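Molefe Interior Wall Paint, Matte
Teltach Coatings
Product code 403 | 10 L pail

Overview

Molefe is a water-based matte paint for interior walls and ceilings. It is made for plaster, drywall and previously painted surfaces in dry rooms. It is not intended for floors, shower enclosures or exterior use. The paint is supplied ready mixed in white and in the pale gray range, and can be tinted in store to any of 186 shades.

Technical data

Finish: matte
Binder: acrylic copolymer
Coats: two over primer, three over a strong color
Recoat time: 4 hours at 68 °F
Full cure: 21 days
Scrub rating: 1,000 cycles, in-house test
Application: brush, roller or airless spray
Airless pressure: 3,000 psi maximum
Cleanup: water and mild soap

Surface preparation

Remove loose paint and dust. Fill cracks, sand flush and wipe down. New plaster must be fully dry before painting. Prime bare plaster and filled patches with Teltach Base. Patches left unprimed will absorb more binder and show as dull spots under side light.
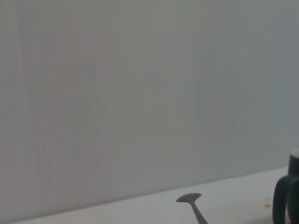
Pale grays are the hardest shades in the range to judge from a card, and a test area of at least one square yard is advised. Large plain walls can take on a warmer cast at one side and a cooler one at the other, as on the gray wall above the white tabletop, where the left leans to pinkish beige and the right to blue. Check the test area in morning light and again under the lamps that will be used in the room. Order all pails for one wall from the same batch, or mix them together in a larger container before starting.

Application

Stir well. Do not thin for brush or roller. Use a medium-nap roller and work in strips from ceiling to baseboard, keeping a wet edge. Finish each strip with light strokes in one direction. Do not go back over paint that has begun to set. Do not apply below 50 °F.

Maintenance

Wait for full cure before washing. Blot kitchen splashes with a damp white cloth and let the wall dry before deciding if a second pass is needed. Hard rubbing will polish any matte finish. Touch up with a small foam roller from the original batch. 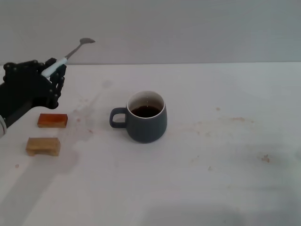

Gráinne Ní Mhurchú: Used three pails of the 403 in a rental. Coverage was fine over old cream paint in two coats. Touch-ups after a year were visible until I redid the wall corner to corner. The page should say that more clearly.

Reply from Teltach: Noted. On walls painted more than six months earlier, repaint the full wall between corners. The printed sheet will carry this line from September.

Storage

Keep sealed and free from frost. Use within 12 months of opening.

Data sheet revised 2023-06-25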